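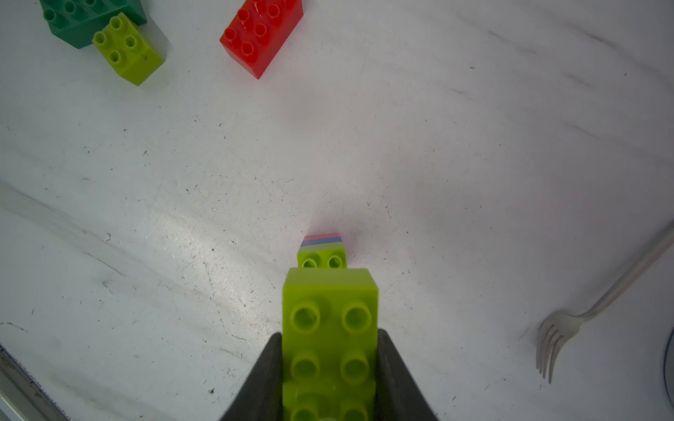
J'attendais depuis longtemps un kit de sérigraphie qui tienne sur une table de cuisine, et le Plirer de chez Forkach a tout de suite trouvé sa place dans mon cours sur l'affiche militante. Un cadre, une raclette, deux encres, un flacon d'émulsion, et on y va ! Pour le premier tirage je voulais une couleur franche, un vert citron tirant sur le jaune, comme celui de la brique à plots tenue debout sur la photo, et je l'ai obtenu dès le deuxième mélange. Sur papier kraft, il vibre de façon incroyable.

Le grand plaisir, c'est la toile. Elle est tendue comme il faut dès l'ouverture de la boîte (mon ancien cadre Costach demandait une bonne demi-heure de jurons) et les aplats sortent nets jusque dans les angles. J'ai fait reproduire à mes étudiants un placard de 1668, tout en lettres serrées, puis une affiche de leur invention avec portrait en deux tons et slogan en capitales. Le placard est passé presque sans bavure ! Les petites lettres se bouchent un peu au bout de 12 feuilles, il faut alors rincer et laisser sécher. 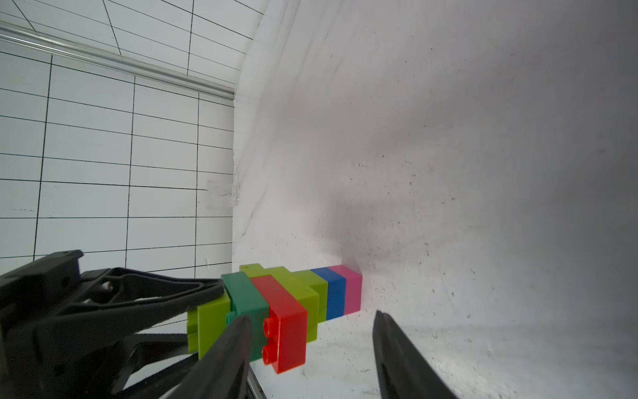 Le slogan, lui, a lancé une discussion formidable sur ce qu'on garde d'une image quand on la réduit à deux couleurs. Ayten Çetinkaya, avec qui je partage le séminaire, avait apporté ses reproductions du fonds Pangaribuan, et on voyait les étudiants comparer leurs ombres à celles des vieux tirages, le nez sur le papier.

Côté reproches : la notice est minuscule et traduite à la hache, et les charnières prennent du jeu. J'ai calé les miennes avec du carton.

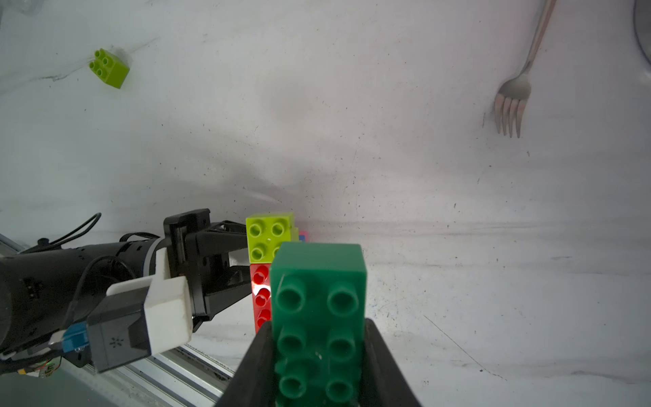
Depuis, rien n'a bougé. L'encre noire est superbe, bien couvrante, la rouge un peu timide, je la passe en deux couches. Le nettoyage se fait à l'eau tiède, dans un évier ordinaire.

Ma note : 5 sur 5, charnières comprises. On remet ça en juillet avec un format plus grand, et j'ai déjà commandé de l'émulsion.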